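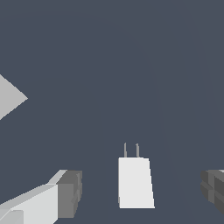 When my aunt left Plovilberg to live in Abu Hammour, she packed four suitcases and forgot the thing she needed on the first evening. Every person who has moved countries has a story like this. The forgotten thing is rarely precious. Often it is a small white power adapter, a plain block with metal prongs, and without it the telephone dies before you have written to your mother that you arrived.

I have collected such stories since October, mostly from people who came to Lelcombe for work and stayed longer than they planned. They speak little about the big decision. They speak about salt, about pillowcases of the wrong size, about the height of the kitchen sink.

Yamila Arancibia has moved six times. Her first room in Lelcombe cost 600 a month and had a window onto a bakery yard. "I slept badly for 100 nights," she told me. "Then I knew the bakers' voices, and when they had holiday I slept badly again."

She showed me her notebook, where she writes words that she cannot translate. There are 106 of them now. One is the word her neighbours in Trosum used for the rain which comes when the sun is still shining. She has asked in three languages and was never satisfied with the answer.

My aunt is different. She keeps no notebook and she does not like to look back - at least she says so. But in her kitchen in Abu Hammour the cups hang on the left side of the stove, as they did in Plovilberg, although she must reach over the hot pans to take one. I offered to move the hooks. She gave me tea and asked about my train.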